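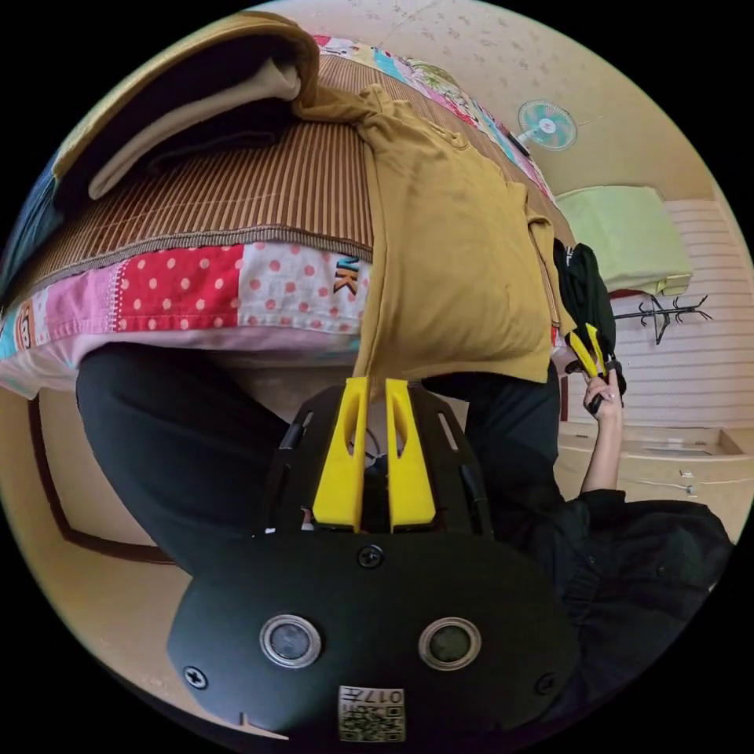
Household Skills, Unit 4: The Bedroom and the Things Kept in It

Handout for the second session. Please read it before class and bring it with you.

4.1 Why we begin with the bag

Most students in the Linduvby course live in one room, and in one room the bed has many uses. People sleep on it, sit on it, fold clothes on it and put on it everything they carry home. For this reason the first exercise is about the backpack and not about the bed.

A backpack needs one fixed place. Against a wall is a good choice, because the bag stands up by itself and the floor in the middle stays free to walk. Do not keep it on the bed. The bottom of a bag has been on the floor of buses and classrooms, and the sheets will collect what it brings.

Empty the bag fully once in a week. Take out papers, bottles and old food wrapping, turn the bag over and shake it outdoors or above a trash can. Then put back only the things you need for the next day.

4.2 Clothes that are between clean and dirty

A shirt worn for two hours is not dirty, but we also do not like to put it back with the clean ones. In the Drustari reading this is called "the middle pile". Give the middle pile a hook or one hanger. If you have more than three pieces there, wash some of them.

Shirts with a collar crease quickly when they are thrown down. Button the top button, hang the shirt and pull the sleeves straight with your hand. Black trousers show lint very clearly, so brush them before you hang them. A jacket should be hung by the shoulders. If it hangs by the collar loop for a long time, the back loses its shape.

4.3 The bed

Open the bed in the morning and leave it 30 minutes before you make it. The moisture of the night must go out. When you sit on the floor to sort things, you can use the edge of the bed as a table, but clear it before the evening.

4.4 Practical work

Work in pairs in one room for 21 minutes. One person sorts and the other writes down where each thing goes. After this, change roles. Write the list in the same order as you walk through the room, starting from the door.

Reading for next time: Pearce, the chapter on small rooms, up to page 352. The part about closets can be left out.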